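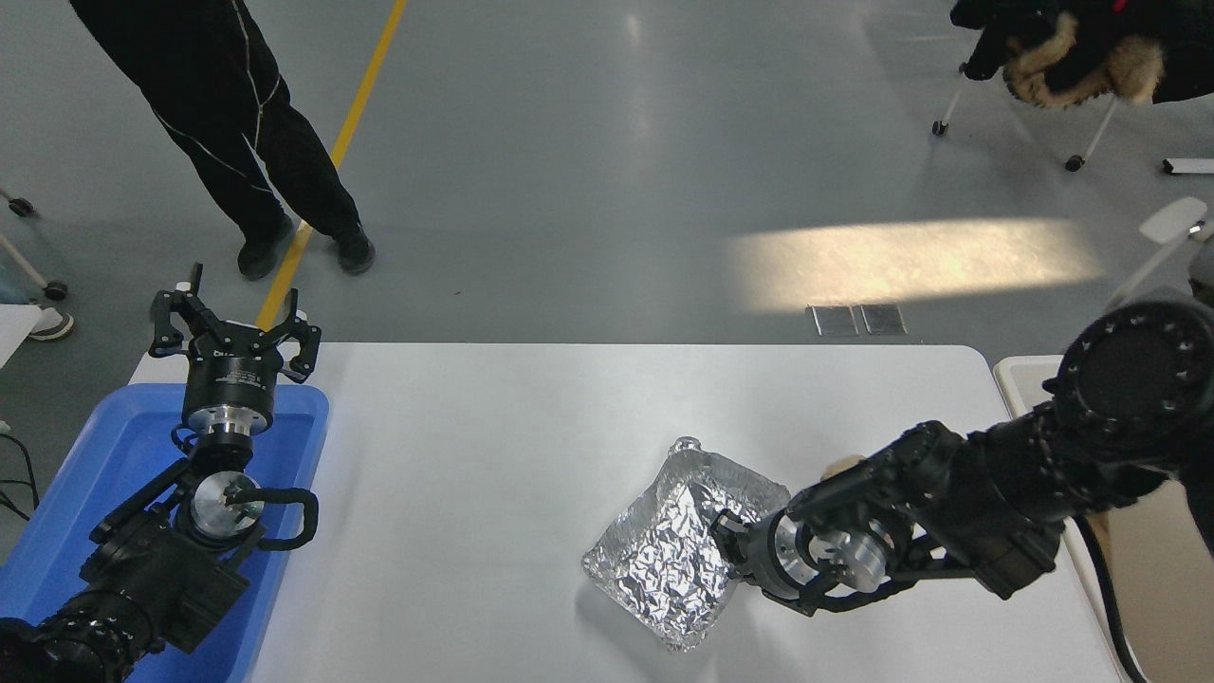
A white rectangular table with a blue plastic tray at its left end.

Why Are So Many Tables Rectangles?
Written by Rosalind Tran for the Farnow Young Readers page

Think of the tables you sat at this week. You may have eaten breakfast at one, done your math at another and had lunch at a third. Most of them probably had four straight sides and four square corners. A shape like that is called a rectangle.

What is a table?

A table is a flat surface held up off the ground. The flat part is called the top. The parts that hold it up are usually legs, but some tables have one thick post in the middle, called a pedestal. Others are fixed to a wall and fold down when you need them.

People have used tables for a very long time. In ancient Egypt, small tables kept food and other things off the floor. The ancient Greeks often ate from low tables that could be moved out of the way after a meal. In Europe in the Middle Ages, many dining tables were just long boards laid across supports called trestles. When dinner was over, the boards and trestles could be taken apart and stacked against a wall. The word "board" once meant a table, and we still say "room and board" when we mean a place to sleep and food to eat.

Straight boards make straight tables

A tree trunk is long and fairly straight. When it is sawed into planks, the planks come out long and straight too. Put a few planks side by side and you already have a rectangle. To make a round top, a carpenter has to join the planks and then cut away the corners. That takes more time, and some of the wood is left over as scrap.

Sheets of metal, glass and plastic are often sold as rectangles as well, so the same thing happens with them.

Fitting into a room

Most rooms have straight walls that meet in square corners. A rectangular table can be pushed flat against a wall with no gap behind it. A round table can touch a flat wall at only one point.

Rectangles also fit next to each other. Push two of the same size together, end to end, and you get one long table. Schools do this all the time. At Tillman School there is a spring supper every June in the gym. Dennis Clegg, who sets up the room, puts the tables in long rows and can seat 126 people. One year he tried round tables in the same gym and had room for only 60. He had to leave space between the circles for people to walk, and the spaces where circles curve away from each other could not be used for anything.

When a rectangle and another rectangle fit together with no gaps, we say they tessellate. Squares and triangles can tessellate too. Circles cannot.

What round tables do well

If rectangles fit so neatly, why does anyone make round tables? Sit at the end of a long table and try talking to the person at the other end. You have to lean forward and speak up. At a small round table, everyone can see everyone else.

A round table has no head, either. The head is the short end of a long table, where the most important person used to sit. In the stories of King Arthur, the knights had a round table so that they would not argue over who had the best seat.

Round tables have no sharp corners to bump into. Families with toddlers sometimes like that - so do people with narrow kitchens.

How high is a table?

Most dining tables and desks for adults are between 28 and 30 inches high. Tables for young children are lower, and coffee tables are lower still. If your feet swing when you sit at the kitchen table, the chair is too high for you. A footstool or a box under your feet will help.

Try it yourself

You will need graph paper, a pencil, scissors and a coin.

Draw a big rectangle on the graph paper. It is your room. On another sheet, draw small rectangles, three squares wide and two squares high, and cut them out. See how many you can fit into the room without any of them touching. Then trace the coin to make circles and try the same thing with those.

Now remember that people need chairs! Leave two squares free on every side of each table and try again.

Words to know

Pedestal: a single post that holds up a table.
Tessellate: to fit together with no gaps and no overlaps.
Trestle: a frame that supports a board or tabletop.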